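Clearing Out the Kitchen Cabinets Without Losing a Weekend

I used to empty the whole kitchen onto the floor and then regret it by lunchtime.
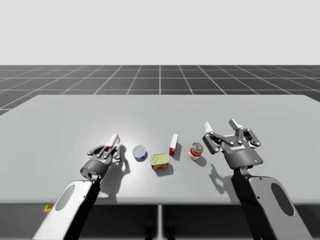
A few things at a time, set out in a row on a big table.

These days I do one shelf, and I set the timer on the stove for 30 minutes. When it goes off I stop, even if I'm in the middle of the spices (especially the spices!). Everything comes off the shelf and onto the table, and I don't let myself put anything back until the shelf is wiped down.

For sticky rings, lay a warm soapy cloth over the spot and go make coffee. Ten minutes later they come off with hardly any scrubbing. If the shelf is painted, skip the rough side of the sponge - I took a stripe right out of mine last November and had to touch it up.

Boxes are my weak point. I bought 11 boxes of baking soda over one winter, all because I couldn't see the ones at the back. Now I stand boxes up with the narrow side facing out, write the date I opened them on the top flap, and keep the oldest in front. Half-empty bags go in jars. I cut the cooking directions off the bag and tape them to the lid, so I'm not guessing at the rice again.

Shelf liner: measure the shelf, cut a paper pattern first, then cut the liner. I go a little short on the sides so it doesn't curl up. The non-stick kind is easier to move later, and you can rinse it in the sink.

Next up is the drawer with all the lids in it. I've been putting that one off for ages - if you have a system that works for lids, please leave it in the comments!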